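**Why do your elbows bend only one way?**

Quick one from Amber Bosman, for the Winden kids club. Monday, February 12, 2018.

OK so. Bend your arm. Now try to bend it backward. Nope! Your elbow is a hinge, like the one on a door. Open, shut. Two bones in your lower arm meet one big bone in your upper arm, and they fit together so snugly that they stop when your arm is straight.

Your shoulder is diffrent. It's a ball in a cup. Up, down, round and round. Go on, try it (watch out for lamps).

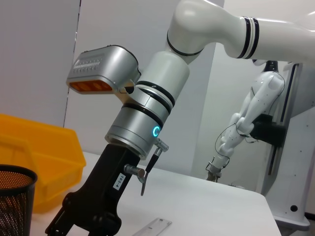
Joints need muscles to move them. Muscles can only pull, never push. So they work in pairs: biceps at the front bends your arm, triceps at the back makes it straight. Long stiff parts with a joint between them, same idea as the white arm with its round elbow. But yours has skin on, and a funny bone. That's a nerve btw. Not a bone at all.

Things to try:

- Eat a cracker without bending your elbows. Toon needed 4 tries, crumbs evrywhere.
- Feel your biceps while you lift a book. It gets short and fat.
- Find a hinge in your finger.

Next time: knees!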